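Lastus Wipe-Clean Table Cover
Designed by Suha Issa for Karnton

We've been waiting a long time to put this one on the site! The Lastus is our first full-size wipe-clean cover, and it's the one we reach for at home when there's paint, pizza or a pile of seedlings headed for the table. It lies flat straight from the roll, it cuts with ordinary kitchen scissors, and the edges don't fray, so you can make it fit a round table or an odd little corner desk without hemming a thing.

The face is a soft matte vinyl over a brushed cotton back. We tried glossy samples first and they looked lovely for a day or so, then every fingerprint showed up (and the glare from a window was awful at breakfast). The matte finish is much kinder. You can read at it, do a puzzle on it, take pictures of a cake on it, and the light stays nice and even.
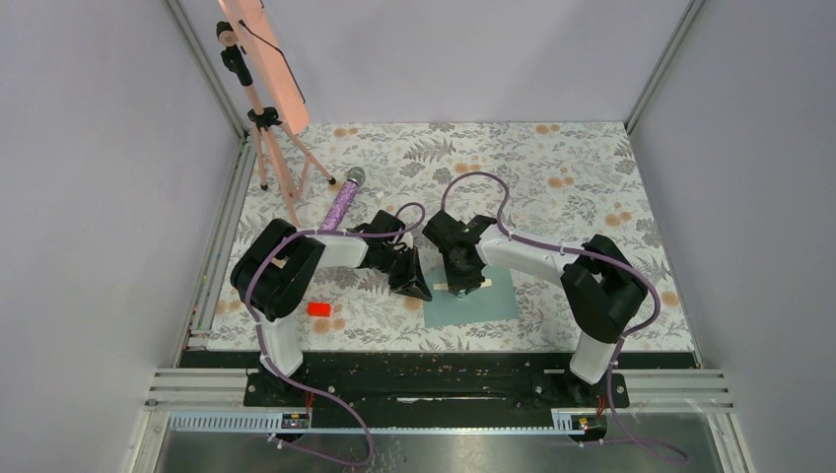 The cotton back is the part Suha fussed over most, and we're so glad she did. Plenty of covers have a felt backing that sheds fuzz onto the wood and pulls apart after a few washes. This one is woven, so it grips the tabletop and stays put when somebody drags a heavy bowl across it. If your table is glass or very smooth, add a few of our Panik corner clips and it won't budge.

Sizes and details
Width: 54 inches, all lengths
Lengths: 60, 84 and 108 inches, or by the yard
Weight: 400 grams per square meter
Face: matte vinyl
Back: brushed woven cotton
Edges: raw cut, no hem needed
Price: from $29
Item number: 521

Picking a size
Measure the top of the table and add six inches on every side for a short drop, or ten if you like it closer to the chairs. We like a short drop for craft tables, where a long edge ends up in everybody's lap. For a desk or a shelf you can skip the drop completely and cut it flush. A metal ruler and a sharp craft knife give the cleanest line, but please put some cardboard underneath!

Looking after it
Warm water and a drop of dish soap will take care of nearly everything. Tomato sauce, turmeric and permanent marker should be wiped up right away, and for marker a little rubbing alcohol on a cotton ball usually does it (test a corner first). Don't put it in the dryer, and don't iron the face. Fold lines from shipping relax overnight in a warm room, or you can lay the cover face down and run a hair dryer on low over the back. Always use a trivet under hot pans.

New this season
Alemayehu, our heavier outdoor cover, comes back in January with a hole for an umbrella pole and a zipper from the center to one edge. It uses the same cotton back with an extra coating, and we've had it on the patio behind the shop through some truly terrible weather.

Samples
Swatches are free, up to four per order. They're big enough to spill coffee on, and we really hope you will. Write to Marwa Mahrous at the sample desk with the item number and your mailing address, and she'll get them out with the next post.

Page updated Sep 12, 2025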